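Tavutex mouse pad, black, after two months
Review by Aaliyah Boychuk, May 16, 2020

I bought this pad in March, when I began to work from home. My table is white and glossy, and on it the mouse was jumping. With the pad it moves well, and the rounded corners do not scratch my wrist.
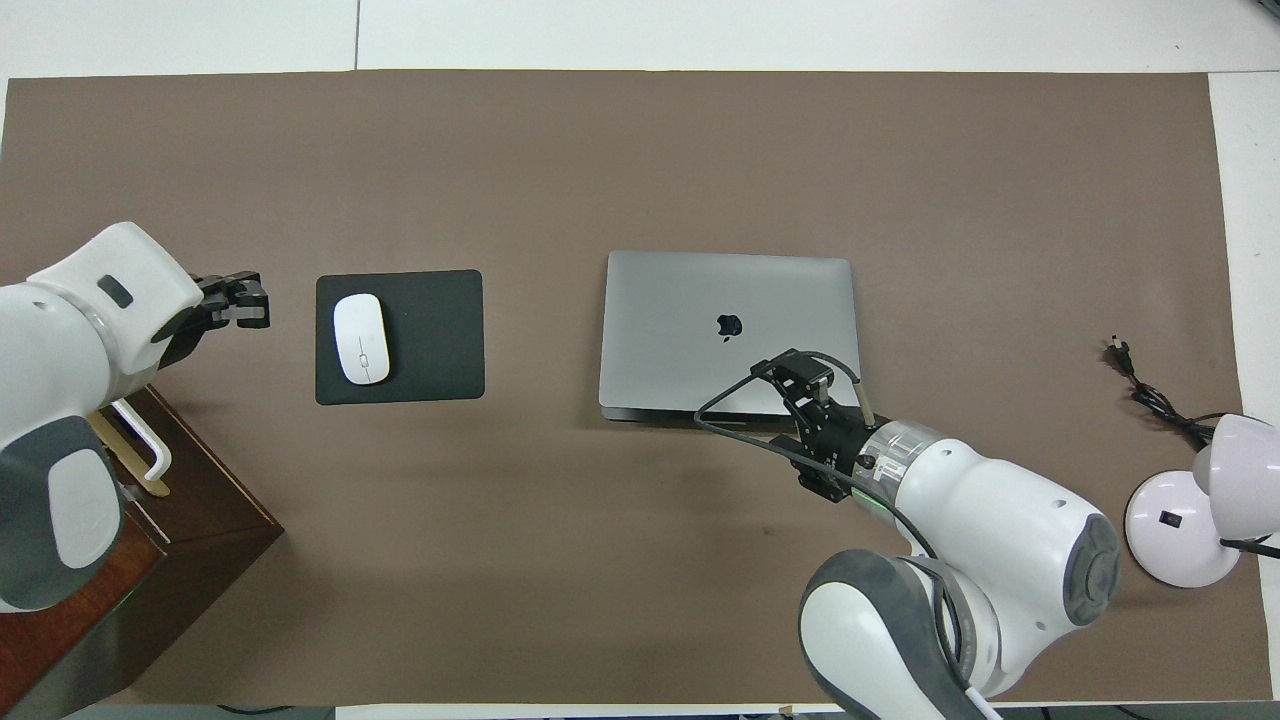

The pad with my white mouse, next to the closed laptop, on brown paper.

The smell was strong in the first days – I left it by the window and it went away. One corner was lifting also, so I put it under heavy books for one night. I paid 20 pounds in the Horncombe shop, a little too much for me. I would still buy it again.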